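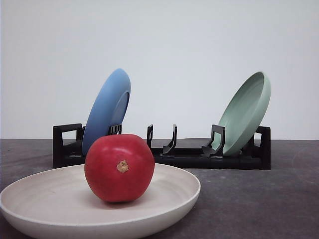
Should tomatoes go in the fridge? Leave them on the counter until they're fully ripe, then eat them, and only chill the ones you can't get to.

I keep mine on a plate by the dish rack, stem scar up or down, whatever (I've tried both and my family can't taste it). Pomegranates are tougher. They'll sit out happily for a week or so, longer in the crisper, and a wide white bowl is my favorite thing for catching the seeds!

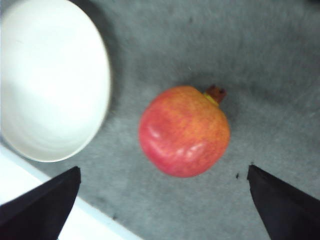
Gerrit Zulu wrote to tell me he opens his under water in the sink, and his shirts have thanked him ever since. I tried it in March and I'm sold.

Apples I only leave out one at a time, for whoever wanders in hungry. The rest stay cold, well away from the lettuce.
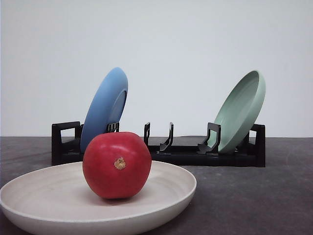 Plates and the rack

Stand plates on edge with a gap between them, big ones at the ends, and they dry so much faster.
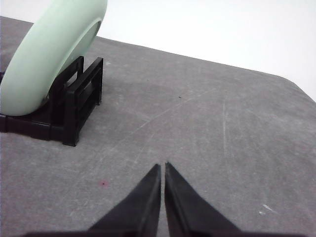
Then I shake the crumbs off the mat outside and wipe down whatever's under the rack, too.

Comments

Parveen: My tomatoes go mushy in the fridge every time. Counter for me!

Lyle Doucet: Do you rinse apples before storing? I wait until I eat them.

Contact | © Okenent Kitchen Notes | Back to top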